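학습 데이터 수집 게시판 > 절차 및 기준

제목: 커피 준비 과제의 시연 수집 기준 변경에 관한 의견 요청

작성자: fluna_운영 (함가은)
조회 142 | 댓글 7

안녕하십니까. Fluna 과제 데이터 수집을 담당하는 함가은입니다.

4월 수집분부터 커피 준비 과제의 시연 기준을 다음과 같이 변경하고자 하오니, 참여 기관의 의견을 부탁드립니다.

1. 시연 목표 수량은 작업대 한 곳당 300건에서 400건으로 상향합니다.
2. 매 시연 전 컵과 소형 물품의 위치를 다시 배치합니다. 배치는 배포된 난수표를 따릅니다.
3. 실패한 시연은 삭제하지 않고 '실패' 표지를 붙여 별도 폴더에 보관합니다.
4. 조작자가 중간에 멈춘 구간은 3초를 넘을 경우 해당 시연을 제외합니다.

의견은 본 게시글의 댓글로 남겨 주시기 바랍니다.

댓글 1
stelten_lab2
1번과 3번에는 이견이 없습니다. 다만 4번은 재고를 요청드립니다. 캡슐을 집기 직전에 조작자가 잠시 멈추는 것은 자연스러운 동작이며, 당 기관의 지난 수집분에 이 기준을 소급 적용하면 142건이 제외됩니다. 손실이 지나치게 큽니다.

댓글 2
azevedo_qa
댓글 1의 의견에 동의하기 어렵습니다. 정지 구간이 많은 자료로 학습한 정책은 같은 지점에서 그대로 멈추는 경향을 보였습니다. 저희 쪽 평가에서는 컵 앞에서 움직이지 않는 사례가 반복되어 결국 해당 묶음을 전부 다시 수집하였습니다. 제외 기준은 유지되어야 한다고 봅니다.

댓글 3
stelten_lab2
말씀하신 현상은 이해합니다. 그러나 시연 전체를 제외하는 것과 정지 구간만 잘라 내는 것은 구분하여 논의할 필요가 있습니다. 후처리 단계에서 속도가 기준 이하인 구간을 줄이는 방식도 가능합니다.

댓글 4
cirwood_현장
현장에서 직접 조작하는 입장에서 2번에 대하여 말씀드립니다. 난수표에 따른 배치는 취지에 공감하나, 표에 적힌 위치 가운데 일부는 팔이 닿지 않거나 싱크 가장자리에 걸립니다. 조작자마다 임의로 옮기다 보면 기록된 위치와 실제 위치가 달라집니다. 도달 불가능한 위치를 미리 제외한 표를 배포해 주시기 바랍니다.

아울러 작업대 위의 다른 물품을 어디까지 치워야 하는지도 명시되어 있지 않습니다. 지난번에는 오전 조와 오후 조의 기준이 서로 달랐습니다.

댓글 5
azevedo_qa
물품은 모두 치우는 편이 낫다고 생각합니다. 변수가 많으면 실패 원인을 분석하기 어렵고, 표지 작업 시간도 늘어납니다. 최소한 초기 묶음은 커피 머신, 컵, 캡슐만 두고 수집할 것을 제안합니다.

댓글 6
cirwood_현장
그 제안에는 반대합니다. 실제 탕비 공간의 조리대가 그렇게 비어 있는 경우는 드뭅니다. 저희 작업대의 상태를 첨부하오니 참고하여 주십시오.
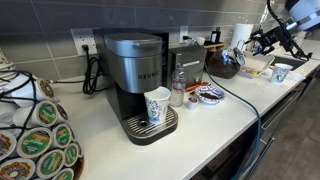

저희는 컵을 놓을 자리와 팔의 이동 경로만 확보하고 나머지 물품은 그대로 두는 방식을 권합니다. 정돈된 환경에서만 수집한 자료는 물병 하나만 옆에 있어도 파지 위치가 흔들렸습니다. 분석의 편의를 위해서라면 전체의 일부만 정리된 상태로 수집하고, 묶음 이름에 이를 표시하면 충분할 것입니다. 전선은 별개의 문제이므로 그리퍼가 지나는 경로에 걸리지 않는지 회차마다 확인하도록 점검표에 넣어 주시기 바랍니다.

댓글 7
fluna_운영 (함가은)
상세한 의견에 감사드립니다. 현재까지의 논의를 반영하여 다음과 같이 조정합니다.

- 4번: 시연 전체를 제외하는 대신 원본을 보존하고, 정지 구간의 시작과 끝을 표시합니다. 구간 제거 여부는 학습 단계에서 결정합니다.
- 2번: 도달 불가능한 위치를 제외한 난수표를 다시 배포합니다. 각 기관은 사용할 수 없는 위치의 번호를 회신하여 주시기 바랍니다.
- 물품 정리: azevedo_qa 님과 cirwood_현장 님의 의견이 갈리므로 당분간 두 조건을 병행하고, 묶음 이름 끝에 '정리' 또는 '상시'를 기재합니다. 두 조건의 비율은 첫 평가 결과가 나온 뒤 다시 안내드리겠습니다.
- 점검표: 전선 경로 확인 항목을 추가합니다.

1번과 3번은 원안대로 시행합니다. 수정된 점검표는 자료실에 게시할 예정이며, 그 전까지는 기존 양식의 비고란에 기재하여 주시기 바랍니다.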